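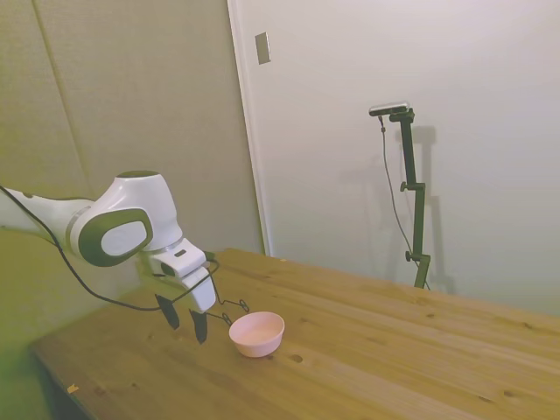 Photo: Khurram Naqvi / Bemero

Bemero's robot arm spent most of February picking up dishes. The small robotics lab says it has now logged 402 practice runs for Tufa, the learning system it wants to teach everyday kitchen jobs, and 307 of those are clean enough to train on. The rest had drops, bad timing or a camera that lost sync.

A person steers the arm through every run and the software records the lot - joint angles, video, when the fingers open and close. No shortcuts yet. Ximena Huenchumán, who heads the project, said simulated runs got them only so far.

"It was great in the simulator and then hopeless on a real table," she said. "So we do it by hand. Again and again." 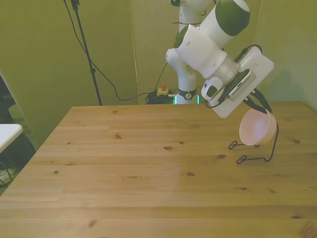

Dish racks are the hard part, according to Huenchumán. Plates went fairly well, cups less so, and thin racks are easy to miss on video. The current set pairs a pink plastic bowl with a bent-wire stand, and the gripper has to handle the bowl tipped on its side, right up against the wire. Operators work in turns of 54 minutes, then swop out becuase tired hands make sloppy data.

Fidel Garrido, one of four operators, said the slow runs are often the most useful. "If I hesitate, it learns to hesitate. But if I rush it, it clips the wire."

Failed runs are kept too, in a seperate folder, for a later test on spotting mistakes. Next up is a second batch with new bowls and a different rack. Bemero plans to share part of the set with partner firm Stellow in the spring - no date set.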